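Gray bin for bowls - keep or toss?

kootazi
5/5/22
Bought a gray storage bin with sloped sides for the picnic stuff. Plastic bowls mostly, some snack bags. Everything slides to the middle and ends up in a heap. Anyone else? Thinking of sending it back.

inho_k
Keep it. Slope is great for grabbing stuff. Straight sides you're digging in corners forever

Bemarine500
Disagree. Bowls never stack right in those, had 2 and gave both away. Get a drawer

kootazi
no drawer space - tiny kitchen

inho_k
then nest the bowls, biggest on the botom. Red one in the middle of mine, yellow-green one off to the side, works fine

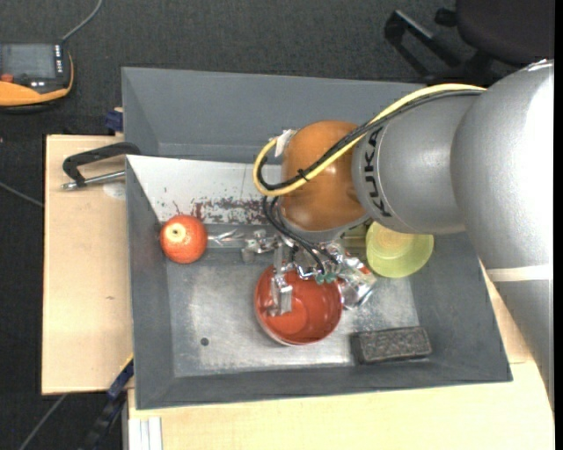
kootazi
Do you wash the bin itself or just wipe it?

inho_k
Wipe with dish soap and a rag, rinse in the tub every 3 weeks or so. Crumbs colect at the bottom of the slope

Bemarine500
still say drawer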